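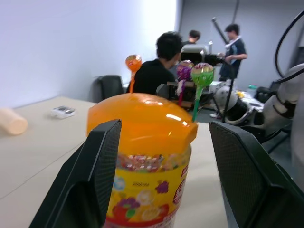
The view from the wrist at Flillska: fingers, candy jar, lollipops.

Gripper fingers wear out the way shoe soles do, slowly and then all at once during a demo. Lempi Leinonen changes the pads on the Rurska cell every 1754 grips, a figure she inherited from a sticky note and has never managed to improve on.

The job takes 20 minutes if the screws behave. Off comes the old textured face, on goes the new one, and then the fingers have to be taught where they are again. For this she uses candy. A proper calibration block costs 450 euros and lives in a locked drawer at Pimstead, whose key is also at Pimstead. A tall plastic jar with a domed lid is cheaper, and it complains audibly when squeezed too hard.

"Lollipops are the advanced course," says Joonas Väisänen, who writes the grasp code and would like it known that he didn't choose the test object. A thin stick shows up a misaligned pad faster than any gauge he has tried.

The wrist camera gets wiped last, with a lens cloth. Leinonen used her sleeve once, in June, and spent the afternoon retuning the focus.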